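Comville workshop arm learns its first jobs on a virtual worktop

14/05/2023

A robot arm built from scratch on the back bench at the Comville shared workshop has passed its first full set of pick-up trials, and its builder could hardly be happier. Tormod Bakke switched the finished arm on in front of other members at the latest open evening, after a winter spent getting the software side ready before most of the metal had even been cut.

The arm is called Drundis, a name that began as a scribble on a parts box and stuck. It has a two-finger gripper, a turning base bolted to an old workbench top and a great deal of wiring that Bakke says he will tidy up one day. He started sketching it in December, and for the first weeks the whole project lived on a second-hand desktop computer in the corner by the pillar drill.

"I wanted to be making mistakes straight away," he said. "If you wait until the arm is built, you make your first mistake with a motor that cost you a week's shopping. On the computer I could crash it all evening and then go home for tea."

The practice program, which he named Fosimus, is his own work, put together from free tools and a lot of late nights. It holds a model of the gripper, a worktop and a handful of simple things to pick up, and it shows them from a camera mounted just behind the fingers, looking out between them. The real arm carries its camera in the same spot, so whatever Bakke learned about lining things up on screen could be tried on the bench without starting again. 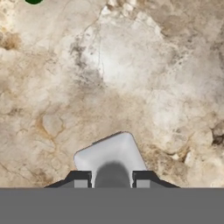
Bakke's favourite part of the build has been the gripper, and he will talk about it for as long as anyone stands still. The fingers went through version after version, some too thin, one so heavy that the wrist motor complained, and the pair he settled on slope away at the shoulders and stay straight on the inside. He worked out the approach in Fosimus using a plain white block with rounded corners, set down at a slant on a worktop patterned like pale, cracked stone, with a light grey pad low on the inner side of each dark finger. The slant matters a lot to him. A block lying square to the gripper is easy, he says, and it was the tilted ones that showed him how much the wrist needed to turn before the fingers closed.

The stone pattern was a bit of fun to begin with. Bakke's first virtual worktop was flat grey, and everything went beautifully until he changed the colour, at which point the program that finds the block lost it completely. After that he began swapping in busier surfaces with veins, blotches and dark specks, and kept working on the program until it could cope. The real bench is covered in glue spots, pencil lines and old saw marks, so it was good preparation!

Moving over to the real arm was not all smooth going. The base had 2 mm of play in it, which Bakke traced to a worn bush and cured with a new one turned on the workshop lathe. Then the gripper kept closing a moment too early. That one took him three evenings to find, and the fault was a single line in his settings file that still had the finger length from an older version.

The trials themselves were run over a fortnight, mostly after the woodturners had packed up. Drundis made 163 attempts at picking up small household things and setting them down on a tray, including matchboxes, cotton reels, a bar of soap and some offcuts of pine sanded to a nice rounded edge. Bakke kept a paper log of every attempt, with the failures in red. Only 12 of the entries are red, and most of those come from one evening when the low sun was coming through the side window straight on to the bench.

"The soap was the best," he said. "It's slippery, it's an awkward shape and it leaves a film on the pads, and the arm just got on with it. I had a grin on my face all the way home."

Other members have had a hand in it too. The pads were cut from a sheet of rubber left over from a boat repair, the control box was once a bread bin, and the emergency stop button - a big red one, mounted where anyone can reach it - came from the stores of Nazarenko, the repair shop across the yard, in return for an afternoon's help shifting shelves.

Next on the list is a softer grip. At the moment Drundis closes with the same force on everything, which is fine for pine and matchboxes and no good at all for eggs. Bakke has already begun building squashier objects into Fosimus and hopes to have the first of them working on screen before he orders the force sensors. He would also like the arm to hand things over to a person, though he wants plenty of practice on the computer before anyone holds out a hand.

The files for the fingers and the practice program are on the workshop's shared drive for members to copy, and Bakke has printed a short guide that hangs from a hook beside the computer. Two people have already started on arms of their own, one of them half the size and meant for sorting beads.

Drundis will be running again at the next open evening. Visitors are welcome to bring something small for it to try, as long as it is no heavier than a tin of beans and they don't mind it being dropped. Tea is in the side room, and the yard gate will be left open for parking.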